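Subject: Re: [ellwood-tidy] Sorting table, window side

Pictures of the table in the morning sun, before I put anything away. 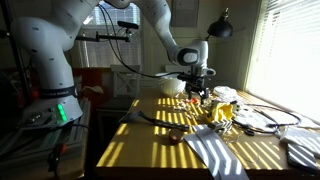
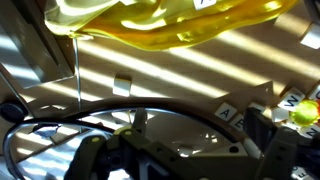
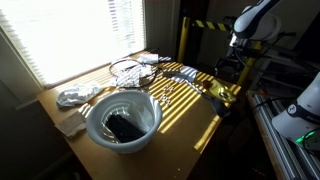 The message I'm answering:

> Can whoever has the Hirell order say what's left to sort? We were
> invoiced for 245 pieces and Velleck wants the short count before
> the end of January. Also, is the packaging going in the grey bin
> or back to Damasceno?

I haven't finished the count. Small white pieces go in the 2 jars on the shelf, coloured ones in a separate bag. Clean plastic can go back to Damasceno - they take cardboard too if it's flattened. Rags stay with us.

I'll need 3 more lidded tubs, the litre size. If you have any at home, leave them by the back door at Ellwood before noon.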